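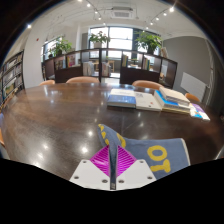
Last changed 21st May – minor edit (parts section, spelling)

Erkament gripper

The Erkament is a hand-held two-finger gripper, built at home or in a shared workshop, used for recording grasping demonstrations for robot arms. The operator carries it about and picks things up with it. A camera looks forward over the fingers. Design files come from the Travville workshop; most known builds were put together there or from its kits. Sometimes called "the Erk" or just "the hand". Not to be confused with the Erkament wrist, an older abandoned project by the same workshop.

Overview

Two ribbed fingers, roughly triangular, each on its own mounting plate. Plates are mirrored left to right. Squeezing the trigger brings the fingers together, a return spring opens them. No motor in the hand-held version. A motorised version for mounting on an arm shares the fingers and plates, nothing else.

The build pictured has magenta fingers and white plates, with three screws showing on each plate, and is holding a fold of gray-blue cloth over a dark wooden table. Colour has no bearing on function and depends on what was on the spool.

History

Started at the Travville shared workshop one November as a side job to the Sidosau arm, which needed demonstration recordings and had no good way of getting them. First version used kitchen tongs. Heavy, and the tips skated off anything soft. Second version had the present finger shape but a single wide plate, which cracked at the centre. Splitting it into a mirrored pair fixed the cracking and made the parts cheaper to replace.

The plate has been revised 13 times. Only the last few revisions are interchangable, see Compatibility.

Parts

Fingers: flexible filament, printed on their side. Ribs should come out clean, trim any stringing with a knife or the fingers bend unevenly. Printed upright they split along the layers, usually at the base.

Plates: rigid filament. Left and right are separate files. Printing the left one twice is the usual mistake.

Screws: 12 in a full kit, which includes spares. Do not overtighten, the plastic strips quickly.

Trigger and linkage: two rods, one spring, a slide. The slide wants a little dry lubricant. Not oil.

Camera: any wide-angle module that fits the bracket. Round image with dark corners is normal for the lens in the kit and is dealt with in software.

The Nkosi kit, sold by a small parts supplier of that name, has everything but the camera for 289 dollars. Building from loose parts is cheaper but slower, the rods especially take a while to track down.

Assembly

Plates first, then fingers, then linkage. Fit all screws finger-tight, close the hand, check that the tips meet, then tighten. If the tips cross, loosen the screws nearest the centre gap and shift one plate over. Camera goes on last. Its bracket shouldn't be bumped after calibration – if it is, recalibrate, no shortcut.

Use

Held in one hand, palm down or sideways. Cloth and other soft goods are the most common subject, being hard to simulate and easy to get hold of. Grip a single fold, not the whole bundle. T-shirts, tea towels, drawstring bags. Printed lettering on a fabric is handy, gives the tracking something to follow across the crumples. Shiny tabletops are less handy: ceiling lights show up in the polish as bright spots and older tracking software would lock onto them.

Recordings are best made in ordinary rooms with ordinary clutter. Plain backgrounds gave poor results on the Sidosau arm. Bookshelves, chairs, plants and windows all help the software to work out where the hand is.

The Travville collection stood at 2,809 recordings when last tallied. Cloth is the largest part of it.

Compatibility

Fingers fit all plate revisions from the split onward. Older plates have a different screw spacing and need the adapter. Sidosau arm takes the motorised version directly; other arms need a flange, drawings not yet posted.

Known problems

Fingers soften if left in a hot car. Spring squeaks and is picked up by the microphone. Left-handed trigger is listed in the files but is unfinished and doesnt clear the camera bracket. Thin paper and book covers slip unless approached from an edge.

See also

Sidosau arm
Erkament wrist
Travville workshop, tool list
Printing flexible filament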